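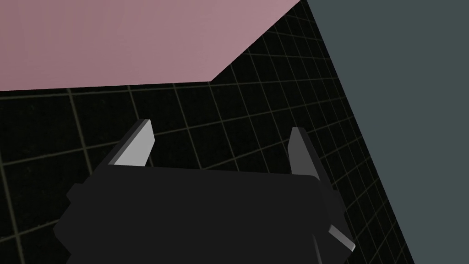
I went to the open day at Irari expecting to spend an hour there and be home for lunch. I stayed until they started stacking the chairs, and I have been boring my family with it ever since.

Irari builds practice worlds for robot arms. A gripper and whatever it is supposed to handle are set up inside a simulation, and a control program gets to try the job over and over before a real motor moves. I knew this in the way you know how a dishwasher works. Standing at a desk with a controller in my hand, trying to steer a pair of simulated fingers toward a plain colored block, I understood it a good deal better. I was terrible at it. From the wrist camera you have very little to go on. A surface that looks close enough to touch may be well off to one side, and I closed the fingers on nothing at all four times running.

That was my favorite part of the day, and I think every open day should have something like it. We are used to watching robots in short videos where everything goes well. Five minutes of doing the robot's job badly teaches you more than an afternoon of those. You find out how much your own hands do without asking you.

The graphics are plain, and a man behind me in line said so, fairly loudly. Flat colors, a black floor with a grid on it, no shadows worth mentioning. He wanted it to look like a video game. I disagree with him completely! A plain world is quick to run and easy to change, and it keeps your attention on the contact between finger and object, where all the trouble is. The team had left one practice task running since morning and put the tally on a screen by the door. When I came in it stood at 812 attempts. No person would have the patience, and no real gripper would enjoy it much either.

There is a fair objection here, and I don't want to skip past it. Simulated blocks don't slip the way real ones do. They don't get greasy, and they don't arrive with a dented corner. In the back room a real arm running the Roltau controller was working through a tray of 30 parts, and it fumbled 11 of them while we watched. The engineers didn't hurry us out. They let the fumbles happen, pulled up the matching practice run, and talked through where the two had parted ways. One of them thought the friction setting was wrong. Another blamed the fingertips. They argued about it in front of us for ten minutes, and I could have listened to ten more.

I'd like to see that from more companies. A demonstration with the failures left in treats visitors as people who can follow along, and the kids in our group certainly could. One girl asked why they didn't just make the fingers softer, and got a real answer, with a drawing.

Irari says it will open the doors again in February. Go if you can, and get in line for the controller first, before the back room fills up.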